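Shared Rice Cooker Brings Lunch Back to the Upper Floor in Lirnley

LIRNLEY — Office workers on the upper floor of the Onuoha building have started cooking their own rice at lunchtime, under a plan that began in January with one donated cooker and a sign-up sheet taped to the wall.

Tenants pay $2 a week toward rice and dish soap. So far 40 people have signed up, from several small firms that rent desks on the floor.

"We had a sandwich place downstairs and it closed," said Selvaraj Pramanik, who runs the sign-up sheet. "People were eating crackers at their desks. A pot of rice is easy, and everyone can bring whatever they want to put on it."

The cooker has a navy blue body and a round white lid. It comes with a metal inner pot and a white steaming tray with holes in it, and all of the parts have to be washed and back in place before the afternoon.

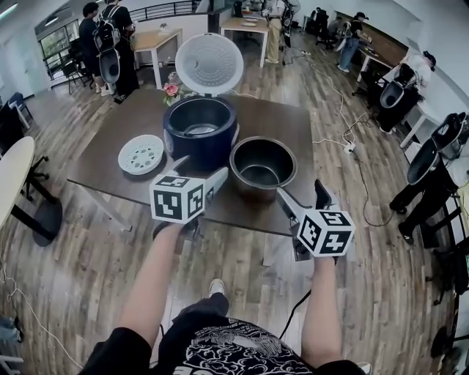 Cleaning was the main complaint in the first weeks. Starch built up on the inside of the lid, and the pot was sometimes left to soak overnight in the sink. Pramanik wrote a one-page set of rules, which now hangs by the sink. The pot and the tray come out after every batch and are washed by hand. The lid is wiped on the underside, around the vent holes. The heating plate is wiped only when the cooker is unplugged and cool, and the outside of the pot must be dry before it goes back in.

The rules also say no oatmeal. Pramanik said that one was added after a single incident and is not open for discussion.

The first batch goes on at 11:15 a.m. and a second follows if enough names are on the sheet. One batch feeds 8 people, so late arrivals on a busy day may have to wait.

Steamed vegetables have been slower to catch on. The tray was hardly touched until a few people from Ondia, a bookkeeping firm, began bringing in broccoli and frozen dumplings.
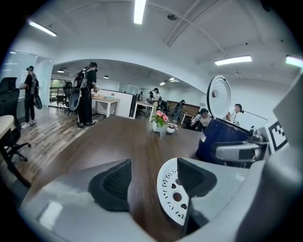
By Jeanine Bosman
Lirnley Local News

The building's management has agreed to let the cooking continue through the spring, with conditions. The cooker must be unplugged when it is not in use, and food scraps go out the same day.

Tenants have also asked for a proper counter with its own outlet and a deeper sink. Grikska, a contractor in town, quoted $1,950 for the work. Management has not said whether it will pay — a decision is expected after the leases come up for renewal.

Pramanik said the group could cover part of the cost from the weekly payments, though it would take a while. For now he is asking for a second measuring cup, the first having gone missing, and for anyone with a large bag of jasmine rice at home to bring it in.

New names can be added to the sheet until 10 a.m. for that day's lunch.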